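How to Run the Street Simulator Demo at an Open Day

The simulator is the easiest part of the Sidora delivery robot to show to visitors. Plan on two people: one at the keyboard, one talking. At the March open day Oksana Romaniuk drove and Danylo Stasiv took questions.

Before the doors open

Start the laptop and load the Flarkummont map. Let it finish loading before you connect the big screen. Set the robot to the corner start point and switch speed to Low. Visitors get dizzy on High.

Running the demo

1. Let the visitor look at the street view for a minute before anything moves.
2. Ask where they think the robot should go next. Kids usually want the road.
3. Press Start and let the planner take over. Keep one hand near the space bar - it stops the robot at once.
4. Hand over the controls for one lap, then press R to reset.

If the robot stops at the curb and won't turn, reset it. Don't edit the route while people are watching.

Choosing a start view

Pick a spot with something close by and something across the road. The corner by the concrete wall works well, with the hydrant near the curb and the tall buildings behind.

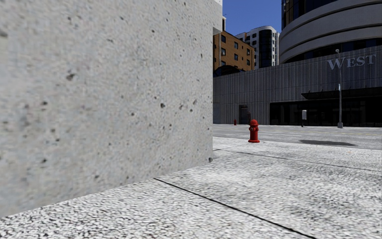 Simulator view at the corner, looking across the road to the WEST building.

When the visitor leaves, reset the map and check that speed is still on Low. Shut down the planner before you close the laptop.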